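4.2 Path following on unpaved ground

The second set of trials tests the path follower away from the graded test yard. We used the sand and rubble track at Flesamska, where the path has no curbs, no paint and no fixed width. The robot is the same Stinine base described in Section 3, with the forward camera at its usual height and no change to exposure settings. It drove under its own control except where an operator took over, and each takeover was logged with the wheel odometry.

The follower works on single images. A small network labels every pixel as path, rough path or not path, and the planner fits a center line to the first two labels. Rough path carries a higher cost than path, so the robot should move toward packed earth when both are within reach. We trained the network on 2707 hand-labeled images from the Bundgaard routes and held back 1535 for validation. None of the Flesamska images were used in training.

Figure 3 gives two camera views from the trials. In view (a) the left half of the path carries most of the broken stone and the right half is flatter. A correct plan keeps to the right here, and the labels have to separate two surfaces of nearly the same color. View (b) is from a smoother stretch with open grassland on the right.

(a)
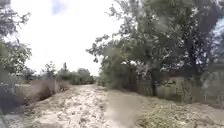
4.3 Failure cases

We went through all takeovers by hand and sorted them by cause. The largest group came from path edges. The labels were good in the center of the path and became unstable near the sides, where a shift of a few pixels was enough to move the fitted center line. On narrow stretches the effect was small, as bushes on both sides gave the network a strong boundary. On wide stretches the planner sometimes drifted outward and had to be stopped.

(b)
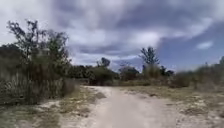 Figure 3. Camera views from the Flesamska trials. (a) Rubble-strewn path between shrubs, with a fence on the right. (b) Compacted sandy path beside low grassland.

Our first fix was a color threshold on top of the network output, and it made the results worse. The threshold assumes that pale ground is path. In Figure 3(b) the grassland on the right has patches of bare, whitish sand, and a rule based on brightness alone has no way to tell them from the track. We dropped the threshold and instead required that every path region connect to the strip of ground directly ahead of the robot. Separate pale patches are then ignored — even large ones — unless the labels join them to the path.

The second group of takeovers came from the lens. Detail falls off toward the image borders, and the labels there changed from one image to the next with no matching change in the ground. We now lower the weight of the outer columns when fitting the center line. The cost is a slower response on sharp bends, which we measured on the Dromik loop and report in Section 5.

The planner also keeps a short history of center lines and rejects a new one if it differs too much from the last 3. With a processing limit of 700 ms per image, this history is brief enough that the robot does not hold on to an old plan through a turn. All results in the next section use the connected-region rule, the reduced border weight and the history check together.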